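Sorcha Lamont
@sorchalamont
Jul 30, 2018

Budget thread for the second manipulation cell. Numbers go to Natalina Zanetti in August, so corrections are welcome before then.

1/ The arm is the easy line. Two quotes in, Halport and Jugah, and they land close together once you add the controller and the mounting plate. Reach is the same on paper. Halport quotes cables separately. Read the second page.

2/ The line people forget is the work area. Ours is a toy kitchen: counter, stovetop, sink, tiled backsplash. Cheap to buy. Getting one at the right height in front of the arm costs more than the kitchen does. 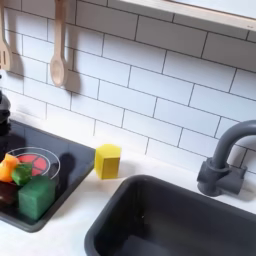

3/ Props go under consumables, with a 30% margin on top. Blocks and play food wear out, roll away or get swapped between cells. Buy the same batch twice on day one. A matching color six months later is not guaranteed.

4/ Clear and shiny items get their own row. Depth readings on glass and polished metal are poor, and the hours spent on that are labor. Annunziata Sanna logged 70 of them on the first cell. None were in the original plan.

5/ Grippers: budget three per arm. One mounted, one on the shelf, one out for repair. Fingertips are separate and ordered in packs of 10. Lead time from Plallileo has slipped twice this year.

6/ Clearance check before you sign anything. Measure with the elbow bent and the gripper pointing straight down over the stove, then again over the far side of the sink. Hood and shelf both count as obstacles. So does cable slack.

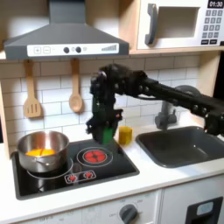

7/ Service contract. Lumarlow wants a yearly fee with 10 remote support hours included. Loredana Vitale prefers paying per visit. I have both versions in the sheet and the per-visit one wins unless we lose more than three motors.

8/ Still open: spare controller, yes or no. If you run two cells off one spare, tell me how long a swap takes you.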